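How to Build a Pair of Hand-Held Grippers for Recording Pick Tasks (and What the Plans Leave Out)

By Sidra Sial
13/09/2022
Shares 189 | Comments 2

I have read a lot of build guides that promise a pair of working grippers in a weekend. I don't believe any of them. Ours took most of June, in a shared workshop with decent tools, and I would not call the result finished. It does close when you squeeze it. The guide below is the order I would do things in if I had to start over, which I hope I don't.

The design is a mix of Lucian Ghiță's Ferham plans and our own changes. You squeeze a handle, two fingers close, and a small camera on the mount looks down over the fingertips. The arm that will one day copy what you recorded is a separate problem and I'm making no claims about it.

1. Print the fingers first

Print one finger before you print the set. The plans say the holes come out to size. Mine didn't, and I had to open every one of them by hand with a drill bit held in a pin vise. Print them with the wide inner face down on the bed. You will get some roughness along the top edge either way. Trim off what catches on your fingernail and leave the rest.

Ignore the advice to use 100 percent infill. I tried it on a set of links and all I got was a heavier gripper and a longer print. Extra walls did more good.

2. Press in the bushings

Every pivot gets a brass bushing. People online will tell you plain plastic on a bolt is fine. It is fine for an afternoon, and then the jaw starts to wobble and your recordings are junk. Use a vise with a scrap of flat wood on each side and go slowly. If a bushing starts in crooked, back it out. Pushing harder splits the part, and I have a small bag of split parts to prove it.

3. Assemble the linkage dry

Put the whole thing together without grease or thread locker and work it by hand. The tips should meet flat along the seam. If one finger arrives early, swap the left and right links before you blame the print. Sorin Anghel spent an evening sanding a part that was simply on the wrong side.

Once it moves freely, take it apart, put a drop of thread locker on the bolts and go again. Tighten until the play is gone, then back off slightly.

4. Fit the metal mount

We printed the mount at first, to save money. It flexed, the camera angle drifted, and we cut new ones from metal plate. The plans call the metal version optional. I don't think it is.

Bolt the camera down before you route the cable. Leave a generous loop at the wrist, then let the cable fall toward your side of the table. A tight cable pulls the grip around and you will fight it without knowing why.

5. Set up the table

Don't trust any test done with foam cubes. Anything can pick up a foam cube. Sayaka Aoki suggested coffee capsules in a clear box, and I disliked the idea right up to the point where it started showing us our mistakes. They are slick, they taper, and they roll under each other. The clear walls give a camera plenty of glare to deal with too.

Keep the surface pale and plain. Black fingers over a white table are easy to find in the footage later. Open both grippers fully, bring them to the box from either side, and go in with one at a time until you have a feel for it. 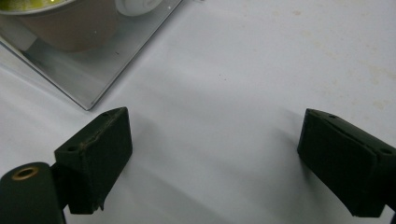
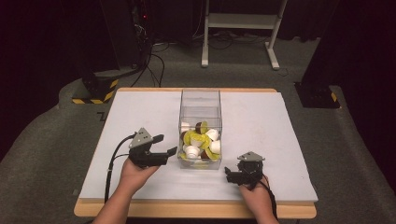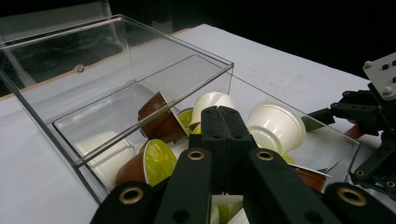

6. Check the recording before you make more of them

Record two short takes and stop. Play them back at half speed. You are looking for fingertips that leave the picture when the jaws open, blur when you move at a normal pace, and a left and right camera that disagree on when something happened. We had that last fault and didn't notice for far too long.

If the clocks are off, fix them now. Ionuț Sârbu wrote a script that lines the streams up afterward. It mostly works, and I still would rather have them right at the start.

7. Keep a list of what loosens

On ours it is the outer pivot on the left gripper. On yours it will be something else. Check the bolts each time you sit down, and reprint a finger when its edge starts to fray. I don't yet know how long a set lasts, and I'd be suspicious of anyone who gives you a number.

Files for the changed links and the metal mount are in the workshop's shared folder, under Ene. The folder marked Ene-old has the wrong hole spacing - leave it alone.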